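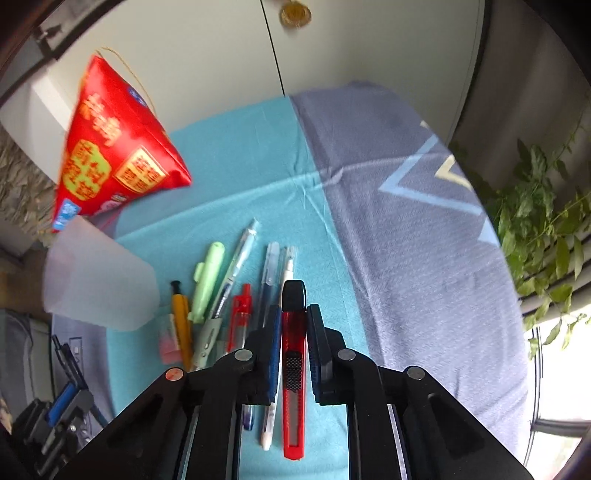
Hand-held gripper lets slim objects rotate between the pads

Posted in: Workshop builds > Grippers and end effectors
Asked by Eduardo Abella, 9th March

I am building a pair of hand-held grippers at home for recording pick and place demonstrations. Both are the same design: two jaws, pivoting links printed in black, a trigger in the handle and a return spring. The finger pads are bolted on and can be swapped. On the one I use most, one pad has a blue face and the other is dark navy with fine ribs, left over from an earlier trial.

Pens and a plastic cup are fine. The trouble is the utility knife. If I grip it near the slider and lift, it turns about the line between the two pads until the heavy end hangs down. More trigger force reduces this but does not stop it, and after 17 lifts in a row my hand is tired enough that the force varies anyway.

The pivots are metal pins running directly in the printed links. There is a little side play at the fingertips when the jaws are open, less when closed. The table has a fabric cloth on it, so I cannot push down hard to square the object up before closing.

Should I be looking at the pad material, the pad shape or the pivots? I would prefer not to reprint the links, as a full set takes me most of a weekend.

Lutz Nolte

Start with the pads. Two faces pressing on a narrow body give you a contact patch that is small in every direction, and the resistance to twisting depends on the size of that patch as well as on the force. Doubling the force on a small patch gets you less than you would expect.

Things to try, in this order:

Fit the same pad on both sides. With two different surfaces, the one with less grip lets go first and the other becomes a pivot.

Check which way the ribs run. If the peaks are stiff, only the peaks touch and you lose area. A softer plain pad will wrap a little round the casing.

Make the pad taller along the length of the object. Mine went from a square pad to one twice as long and the rotation on screwdrivers stopped.

Check that the faces are parallel at the width of the knife, and not only when fully shut. Close the jaws on a strip of card of the same thickness and look for light at the top and bottom. If there is a wedge of light, shim behind the pad.

Grip nearer the balance point as well. Rest the knife across a pencil to find it, blade fully retracted, and put a bit of tape there until you have the habit.

The pivots come last. Side play matters for repeatability but I doubt it is the cause of this.

Clyde Lyons

Just put a stronger spring in it. Or wrap the fingers in rubber bands, works for me.

Welington Rangel

I agree with Lutz on the pads and disagree on the pivots. On my build the side play allowed one finger to tilt as soon as the load came off the table, so the pads were parallel on the bench and out of line in use. Plain washers on each side of the links took up the gap and no reprint was needed. Do not overtighten them or the jaws will stick half open.

A stronger spring will not help if it is the return spring, Clyde. It opens the jaws, so the hand has to work harder for the same grip.

Eduardo Abella

Thanks. I have put matching plain pads on both sides and shimmed one of them at the lower edge. The knife now holds its angle if I grip it within a finger's width of the tape. Further out it still turns, slowly. Washers are on order from Plinov and I will fit them to the second gripper first, to compare the two.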